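Search this site Search Enter keywords

PRESS RELEASE

Mestdale opens its own service bench for two-arm robot cells

Mestdale, August 1, 2020

Mestdale has moved the service of its two-arm handling cells to a bench of its own in the Asside building. Until now the cells were looked after in the same room where they work, between one shift and the next. The new bench will take care of grippers, wrist cables and wrist cameras for all the cells that the company has delivered to its customers in the region.

The decision was made in February, after the service team had gone through its repair notes. The notes showed that most of the stops did not come from the motors or from the control software. They came from cables. A cable that goes along the arm to the wrist is bent each time the arm turns, and after enough turns it begins to give a bad signal. The camera picture is then lost for a moment, and the cell stops for safety.

"We were changing the same cable many times and we called it bad luck," says Rostislav Michalík, head of service at Mestdale. "It was our routing that was wrong. The loop at the wrist was too short on one arm and too long on the other. Now we set the length of the loop with the gripper open and the arm in its lowest working position, and only after this we fix the clamps."

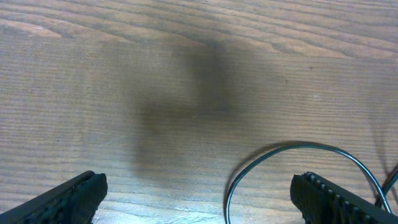
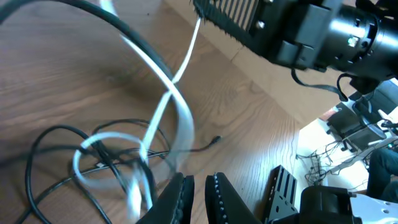 Mestdale Service Department, Gripper and Cable Group

Under the new plan, every cell is checked after 2000 hours of work. The technician first takes the arms down to the table at low speed and looks at how the cables lie when the wrist is turned fully to each side. Then the grip surfaces of the fingers are brushed clean and examined for wear. If the small ridges have become flat, both fingers of the pair are changed together, also when only one of them is worn. At the end the opening of the gripper is measured and the zero position is saved again.

The whole check takes 40 minutes for one arm. A change of the wrist cable adds 30 minutes more, including the test run. Before, the customer often had to wait until the next day, as the parts were kept in another building.

Ingegerd Eklund, who plans the work at the bench, has also written a new cable guide for the technicians. It explains how to mark both ends before a plug is pulled out, and in which order the plugs should go back. The guide is printed and lies at the bench, and customers who do their own service can receive a copy free of charge.

The first customer to use the bench is Caltollow, which runs its cells for sorting of small parts. "Our operators are good, but they are not cable people," says Genalyn Malabanan, production manager at Caltollow. "I want to call one number and know when the arm will be back."

Mestdale will accept cells from other makers later, when the spare parts for them are in stock. Gripper fingers and wrist cables for the company's own cells can be ordered already today under part group 3874.

Contact for press: Sverre Björklund, Mestdale, Asside building
Contact for service bookings: Ingegerd Eklund, Service Department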